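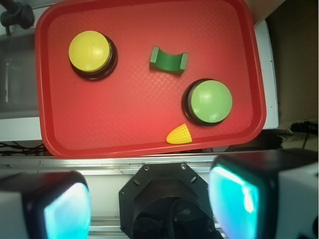

I bought the Voleo tray in December, when I was fed up with small parts rolling off the table and under the couch. It was $11, it came in a padded mailer with no instructions (it's a tray, so fair enough), and I've used it pretty much every day since. Mine is the red one, and I'm glad I went with such a loud color. A green arch block or a little yellow corn cob jumps right out against it, and so do the big yellow and green push buttons, because of the black bases. My old tray was beige and I lost things on it constantly!

What I like most is the floor. It has a fine diamond crosshatch pressed into it, and it gives things a bit of grip. Blocks stay where I set them when I carry the tray from the kitchen to the den, even on the step down, and the buttons don't skate around when somebody whacks one. The raised rim does the rest. I've had a ball jump it exactly once, and I blame the dog for that.

Cleaning is where I take a little off. Crumbs settle into the texture and a quick wipe won't get them. I use an old toothbrush and warm soapy water, then let it drip in the dish rack. Not hard, just one more thing. The shine also catches overhead light more than I expected, so if you take photos of stuff on it for selling, turn off the lamp or you'll get a pink glare in the middle.
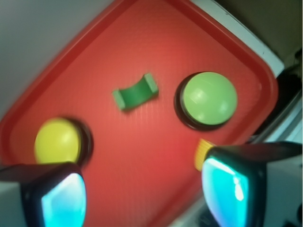

The arch block on the red tray, with the green ball beside it.

For size, it holds the two buttons and a few small toys with room to push them around, and that's about where I'd stop. If you want to sort a full set of blocks you'll need a second tray. I also tried the Clurnov one, the deep gray thing with handles, and sent it back. Nice and sturdy, but the sides are so tall that little hands can't reach in comfortably, and it wouldn't fit on my shelf. My sister-in-law swears by the Baldursdóttir wooden tray and yes, it's gorgeous — it's also $59, and I'm not letting anyone near that with a juice cup.

The corners on the Voleo are rounded, which my shins appreciate. After all these months I've got 2 scratches on the underside and none on top that I can find. No cracks, no warping, and the color hasn't faded even though it lives by a sunny window.

I got mine from Gornerstead and shipping took a week. They had blue and white too, last I looked. I'd buy the red again, and I'm probably going to, for my mom's house.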